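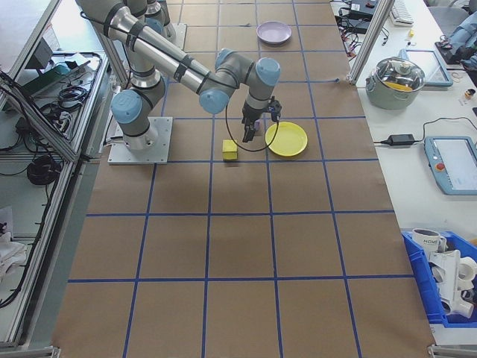 Menura sorting table – frequently asked questions

What is in the set?
Small foam cubes in yellow and purple, round plastic plates in the same two colours, a roll of brown paper and a roll of blue tape. The table is not included. Any long and flat table is suitable.

How do I cover the table?
Pull the paper over the whole length before you cut it. Leave 12 cm extra at each end, fold it under and fix it there with tape. Small creases are not a problem. If the paper is very wavy from the roll, let it lie overnight with some books on it.

How big should the squares be?
A plate must fit in one square with some space left. Make the long lines first, from one end to the other, and only then the short ones. It is easier to correct a short line.

Can I use another tape?
Yes, but please try it first on a piece you don't need. Strong parcel tape takes the surface of the paper with it. Painter's tape is good.

What are the usual tasks?
The simplest is to put each cube on the plate of its own colour. After this you can move the plates to other squares, or ask for the yellow cube on the purple plate. Beginners like to have the cubes close together and the plates far apart.
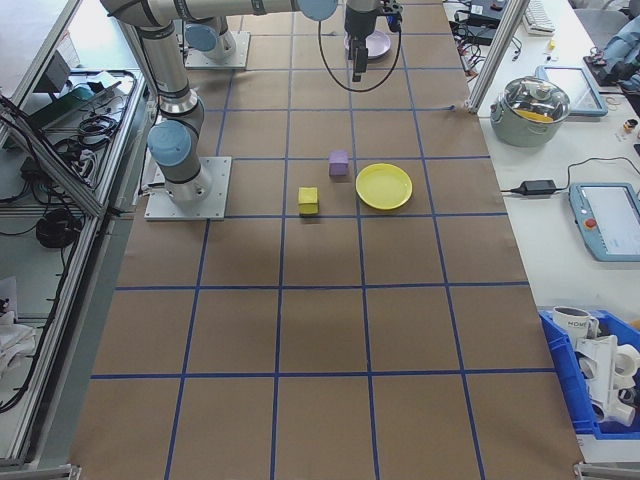 Must the objects stand exactly inside the squares?
No. The lines help you to put things back in the same place for the next round, and for this a cube or a plate can also stand on a line. Write the positions on paper before you start. I have forgotten this more than one time.

The purple looks different on the cube and on the plate. Is it a mistake?
No, foam and plastic do not take the colour in the same way. The plates are usually a little paler.

How do I clean the pieces?
Wash the plates with warm water and soap. The cubes can be washed by hand, but press them gently and let them dry well – a wet cube leaves a mark on the paper.

Can I order only the paper?
Yes, ask for part 717. The cubes are sold in bags of 4.

Who answers the letters?
Oldřich Hrnčiar, in English, Slovak or Czech. In July the answers are slower.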